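4.2 Choosing where to take hold in a crowded workspace

Most of the trouble we met in the tidying task came from deciding what the right arm should go for, and only a small part of it from moving the arm once that was settled. The planner, which we call Tillasska, is given the head camera view and the joint state of both arms, and it has to come back with one target, one approach direction and one stopping point before anything is allowed to move. We kept the table covered with everyday things of very different shapes, so that a good answer would depend on what lay next to the target as well as on the target itself.
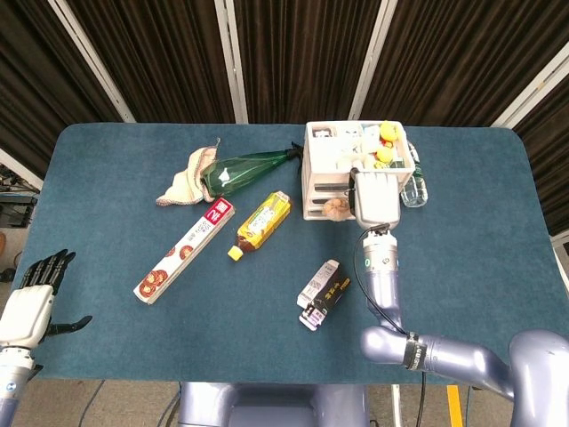
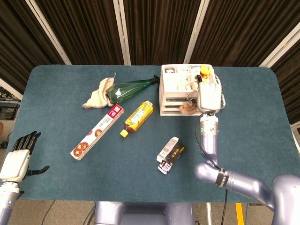
Figure 3. Head camera views of the tabletop task, with the white drawer organizer toward the back right. First view: the right gripper reaches down at the front of the organizer, beside a bulb of garlic. Second view: the right gripper is closed around the upper right corner of the organizer.

4.3 Contact targets and the clearance map

It helps to think of the organizer as two quite different things that happen to share one body. For a reach into the top compartments it is a container, and the packets inside are the targets. For a reach like the one in the second view of Figure 3 it is a large rigid object with a corner that can be held, and everything inside it is cargo. Our first version of Tillasska kept a single label for each object and so had no way to tell these apart, and we spent a good part of January teaching it to carry both readings side by side until the task step picked one.

The clearance map is the other half of the story, and we are rather fond of it, plain as it is. Each candidate target gets a score from the free space around the gripper along its whole path, wrist included. Small things sitting close against the organizer, such as the garlic, are the hard case, as the fingers have to come down between the object and the drawer fronts. We let the planner give up up to 30 percent of its clearance score in exchange for a straighter approach, a figure we settled on by hand after a good deal of patient trying.

Soft and see-through things need a little extra care. The crumpled cloth near the green bottle has no stable outline, and clear plastic gives the depth estimate very little to hold on to. For both we widen the keep-out region and ask for a fresh view before the arm commits. The left arm is treated the same way at every step: its hand is entered in the map as an obstacle, even when the step has no use for it, and the right arm plans around it.

Motion between the stopping points is handled by Ornolico, our control layer, which follows the planned path at 200 Hz and holds position if the tracking error grows past a fixed limit. Ifeoma Adebisi wrote the replay tool that lets us step through a logged plan one decision at a time, and we would warmly encourage anyone building a similar system to write theirs early. We wrote ours after 72 logged runs and had to convert every one of them to the new format, a chore we describe in the appendix along with the conversion script.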